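Protective stop on door-release press, parallel gripper, microwave task

Pao-chu Shek
2025-01-06
3 comments | 2 shares

I have a six-axis arm with a two-finger parallel gripper running an appliance routine on a bench. The controller is a Golla, the task software is Skadton. The arm presses the release button on a microwave, backs off, comes round to the side and moves the door. Between the start of December and the shutdown it ran 3,803 cycles, and 104 of them ended in a protective stop. Nearly all of the stops are in the press segment. The remainder are in the side approach.

The press is a linear move toward the panel with the fingers open. The left finger pad is the one that contacts the button. Contact is detected from estimated external force, after which the move continues 3 mm and reverses. There is no wrist force sensor. The wrist camera is used to locate the button before the move and is not used during it. 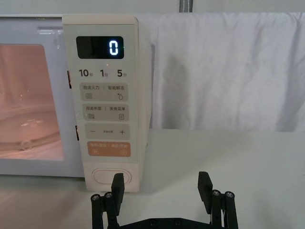
Press segment. Left finger at the oval release button, right finger out to the side.

What I have ruled out so far:

- Payload and center of gravity were re-identified with the gripper mounted. The result was within tolerance of the old values.
- The stops don't follow joint temperature. They occur in the first few cycles of a shift and in the last.
- The button is in good order. Pressed by hand it releases the door every time.
- Halving the press speed made the stops less frequent. It did not remove them.

The log entry is always the same, "external torque limit, J5," sometimes with J6 in the same line. After the stop the gripper stays against the panel and has to be jogged off by hand, which is the part I like least. Twice the door had released behind the finger by the time somebody reached the pendant.

The side approach is harder to pin down. The target there is the edge of the door, and the arm comes in low with the fingers still open. The log shows the same torque limit, but the position at the stop varies a good deal from one event to the next.
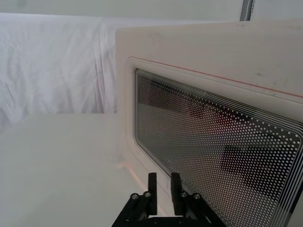
Close to the front of the microwave on the side approach, fingers open.

Is this a tuning problem on the force threshold, or is the press itself wrong? I would prefer not to raise the limit. People reach into this cell between cycles.

marten_ocampo

The press is wrong. Leave the limit where it is.

You are pressing with one finger of an open parallel gripper. The contact point is offset from the flange axis by half of the opening, so whatever force goes into the button also appears as a moment at the wrist. J5 and J6 carry it. With the fingers wide apart, the offset is as large as your gripper can make it. The button needs a certain force to release. You are supplying that force at the end of a lever and then asking the controller to treat the result as normal.

There is a second effect. The fingers are on linkages with pivots, and a linkage of that type has some play when it isn't clamped on anything. Pushed at the tip, the pad deflects, then stiffens when the play is used up. Your contact detection probably triggers during the soft part or after it, depending on the cycle, so 3 mm of further travel is not the same press every time. That would account for a failure rate that is low and doesn't track temperature.

Changes, in the order I would make them:

1. Close the gripper before the press and use both fingertips together on the button, with the closed tips on the flange axis.
2. Re-teach the press point for the closed tool. Don't reuse the old one with an offset typed in.
3. End the press on force, with a maximum travel as a backstop. At present you end it on travel.
4. Write a recovery move that backs straight out along the press direction at low speed. It should start only after a manual reset with the cell confirmed clear.

Item 4 matters for your stuck gripper. A stop that holds contact is correct behavior for the controller. How the arm gets away again is up to the program.

For the side approach, check where the microwave is. A countertop unit on a smooth bench will creep under repeated pushes. If your door edge is a taught position and the housing has moved a few millimeters, the finger meets the front panel early. Put a mark on the bench at both front corners and look at it after a day of cycles.

Brarnska_R

Had this on a different arm. We raised the torque limit a bit and it went away. You can also turn down the collision sensitivity for just that segment if your controller allows it, then set it back after.

Comment from marten_ocampo: The poster states that people reach into the cell. Changing the limit on one segment means redoing the risk assessment for that segment, and the press is exactly where a hand could be caught between the finger and the panel. I would not suggest it here.

Comment from Brarnska_R: Ours was fenced. Fair point.

golla_user_west

Partly agree with the first reply. On the Golla controllers the external force estimate gets worse near a wrist singularity. If your arm is low and reaching forward with J5 close to zero, the estimate can be off by enough to trip a tight limit with very light contact. Plot J5 angle against the stop events. If they cluster under ten degrees, rotate the approach or move the base. I would do this before re-teaching anything, as it only costs you a plot.

I also wouldn't assume the closed tips will fit the button cleanly. Check the pad width first. If both pads together overlap the edge of the button recess, you will be pressing on the housing and the force will climb with no release.

Comment from Pao-chu Shek: J5 is at 31 degrees in the press and 24 in the side approach, no clustering. Bench marks are on. The microwave had moved at the right front corner after one afternoon, the left corner much less, so it is turning as well as sliding. I have put stops behind it and will re-teach the press with the gripper closed — pad width looks acceptable on the button but I have not run it yet. Torque limit unchanged. The recovery move is written and waits for reset.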